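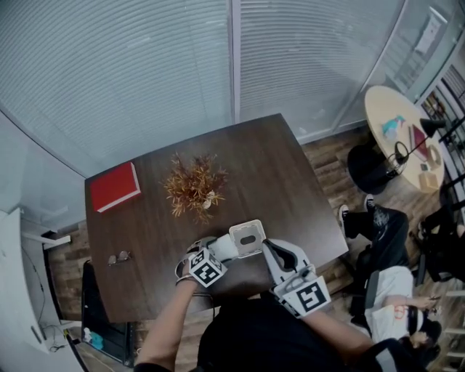

Die Greifer selbst waren bei uns der kleinste Streitpunkt, schrieb eine Leserin zur vorigen Fassung dieser Seite, gefehlt hat am Ende das Geld für Speicher, Ersatzpolster und die Stunden der Leute, die damit arbeiten. Ob man das nicht weiter nach oben stellen könne.

Die Fragen zu den laufenden Kosten stehen jetzt vor denen zur Bestellung.

# Handgreifer beschaffen: häufige Fragen

Stand: 19. Apr. 2022. Gilt für alle Arbeitsgruppen, die über Kuron bestellen. Für Tronduvwood gelten abweichende Kostenstellen, siehe unten.

## Laufende Kosten

### Was kostet ein Arbeitsplatz?

Ein Satz aus linkem und rechtem Handgreifer steht im Rahmenvertrag mit Geltis mit 2473 Euro netto. Enthalten sind die beiden Griffkörper, die Gurte, die Markerwürfel und ein Satz Backenpolster. Kameras, Speicherkarten, Ladegeräte und der Rechner zum Überspielen sind nicht enthalten und müssen einzeln beantragt werden.

### Welcher Posten wird am häufigsten vergessen?

Die Arbeitszeit. Wer Aufnahmen plant, setzt meist nur die Minuten an, in denen tatsächlich gegriffen wird. Dazu kommen Aufbau, Kalibrierung, das Zurücklegen der Gegenstände, das Überspielen und die Durchsicht. Bitte tragen Sie diese Stunden im Antrag getrennt ein, auch wenn sie von eigenem Personal geleistet werden.

An zweiter Stelle folgt der Speicher.

### Wie viel Speicher soll ich beantragen?

Pro Kamera eine Karte mit 512 GB und eine zweite zum Wechseln. Kleinere Karten sind billiger, müssen aber mitten in der Sitzung getauscht werden. Den Platz auf dem Server rechnet Kuron zentral ab, er gehört nicht in Ihren Antrag. Externe Festplatten als dauerhafte Ablage werden nicht genehmigt.

### Wie oft müssen die Polster getauscht werden?

Das hängt davon ab, was gegriffen wird. Bei kleinen Schachteln, Büchern und ähnlichen Dingen halten sie deutlich länger als bei Metallteilen mit Kanten. Planen Sie für das erste Jahr einen Reservesatz je Greifer ein und bestellen Sie danach nach Verbrauch. Polster gelten als Verbrauchsmaterial und laufen nicht über das Investitionsbudget.

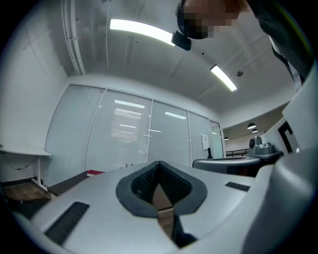

*Handgreifer mit dunkelgrauem Backenpolster, Mitte mit V-förmiger Aussparung.*

### Können wir Polster eines anderen Herstellers verwenden?

Technisch geht das in vielen Fällen. Chuang liefert passende Polster zu einem niedrigeren Stückpreis, allerdings nur in größeren Mengen. Wenn Sie innerhalb eines Projekts wechseln, notieren Sie das Datum im Aufnahmeprotokoll. Die Gewährleistung auf den Griffkörper bleibt bestehen, die auf den Backenträger entfällt.

## Vor der Bestellung

### Brauchen wir einen eigenen Raum?

Nein. Ein Büro oder Besprechungsraum mit einem stabilen Tisch reicht. Man sollte am Tisch stehen und beide Arme frei bewegen können. Jalousien oder Vorhänge sind von Vorteil – direktes Sonnenlicht auf der Tischplatte erschwert die Markererkennung. Verdunkelung ist nicht nötig und wird auch nicht erstattet.

Falls Sie Deckenleuchten austauschen lassen möchten, ist das eine Baumaßnahme und läuft über die Gebäudeverwaltung. Aus dem Gerätebudget geht das nicht.

### Müssen wir Gegenstände zum Greifen einkaufen?

In der Regel kommt man mit dem aus, was im Büro ohnehin vorhanden ist. Bücher, kleine Schachteln, Brillen und Dekoration eignen sich gut und kosten nichts. Für den Zukauf gibt es je Arbeitsgruppe eine Pauschale von 200 Euro. Belege sammeln und einmal einreichen, bitte nicht jeden Einkauf einzeln.

### Linker und rechter Greifer – müssen es immer beide sein?

Für Aufgaben mit einer Hand genügt einer. Geltis verkauft die Greifer auch einzeln, dann aber außerhalb des Rahmenvertrags und mit eigener Versandpauschale. Wer in absehbarer Zeit beidhändig aufnehmen will, sollte gleich den Satz nehmen. Ein später nachbestellter Greifer kann aus einer anderen Baureihe stammen und muss dann neu vermessen werden.

### Passen die Greifer allen?

Die Gurte sind verstellbar, der Griff selbst ist es nicht. Bei sehr kleinen Händen ist der Weg zum Auslöser lang. Lassen Sie vor der Bestellung alle, die damit arbeiten sollen, das Vorführgerät in die Hand nehmen. Es kann bei Kuron für eine Woche ausgeliehen werden, der Transport geht zu Lasten der ausleihenden Gruppe.

### Sollten wir nicht gleich einen Roboterarm kaufen?

Diese Frage kommt in fast jedem Budgetgespräch. Ein Arm ist sinnvoll, wenn bereits feststeht, welche Aufgabe er ausführen soll und wo er stehen wird. Für das Sammeln von Vorführungen ist er zunächst nicht erforderlich. Die meisten Gruppen beantragen die Handgreifer in einem Jahr und den Arm frühestens im folgenden. Beides in einem Antrag ist zulässig, verlängert aber die Prüfung, weil für den Arm eine Sicherheitsbetrachtung beiliegen muss.

### Miete oder Kauf?

Geltis bietet eine Miete ab drei Monaten an. Nach 13 Monaten haben Sie den Kaufpreis überschritten, die Verbrauchsteile kommen in beiden Fällen dazu. Für ein befristetes Vorhaben ohne Anschluss ist die Miete in Ordnung. Eine Anrechnung der Miete auf einen späteren Kauf gibt es nicht mehr.

## Antrag und Lieferung

### Welche Unterlagen gehören zum Antrag?

- Angebot von Geltis mit Nummer des Rahmenvertrags
- Aufstellung der Kameras und Speicherkarten
- Stundenschätzung, getrennt nach Aufnahme und Nacharbeit
- Name der Kostenstelle und Unterschrift der Leitung

Skizzen vom Raum sind freiwillig. Ein zweites Vergleichsangebot ist innerhalb des Rahmenvertrags nicht nötig, für die Kameras dagegen schon.

### Wer bezahlt bei Tronduvwood?

Geräte laufen über das Projekt, Verbrauchsmaterial über die jeweilige Arbeitsgruppe. Polster, Gurte und Klebematerial für die Marker sind Verbrauchsmaterial. Über die Zuordnung der Markerwürfel wird noch gesprochen; bis dahin buchen Sie Ersatzwürfel bitte auf das Projekt.

### Was prüfen wir bei der Lieferung?

Beide Greifer mehrmals öffnen und schließen, den Sitz der Polster kontrollieren, die Würfel auf festen Halt prüfen. Die Markerfelder dürfen keine Kratzer oder Blasen haben. Mängel innerhalb von zehn Werktagen an Geltis melden, mit Kuron in Kopie. Den Karton bis zum Ende der Frist aufheben.

### Dürfen wir ausgemusterte Greifer weitergeben?

Innerhalb von Kuron ja, mit Umbuchung im Inventar. Eine Abgabe nach außen ist vorher schriftlich anzumelden. Speicherkarten werden grundsätzlich nicht mit abgegeben.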